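4.2 Cutting boards and care habits in the home

Of the kitchen items people told us about, boards were kept longest and cleaned least evenly. Wooden and bamboo ones especially.

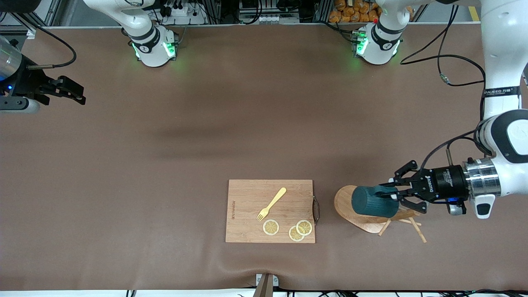

Figure 3. Bamboo cutting board with a metal loop handle, a pale yellow plastic fork resting on it.

We sent the survey to 300 homes in Mumetdale in September; 107 came back filled in well enough to use. Low, but in line with the pilot. Questions covered age of board, washing, drying, oiling, and whether raw meat and bread shared the same surface.

Most homes had more than one board. Few kept them apart by use. Those who did mostly went by size, or by which side was facing up, and several wrote in the margin that guests ignored the rule anyway. Drying was the weak point: boards left flat on the worktop, or stood against a wall behind the tap. Bamboo owners were less likely to oil than owners of solid wood (see Figure 3 for the type meant by "bamboo" in the question sheet). Some thought it didnt need it.

Reasons for throwing a board out: splits, smell, warping, in that order. Knife marks hardly came up, which goes against Emard, where deep cuts were the main reason given. Difference may be down to wording. Our sheet said "marks", theirs "grooves". Pons used neither and asked for a photo instead, so no direct comparison is possible.

One point for later work. Hanging loops and handles were mentioned as a reason for buying but seldom as somthing used day to day. The Citaletti question set leaves storage out altogether and we would add it, before the washing items and not after.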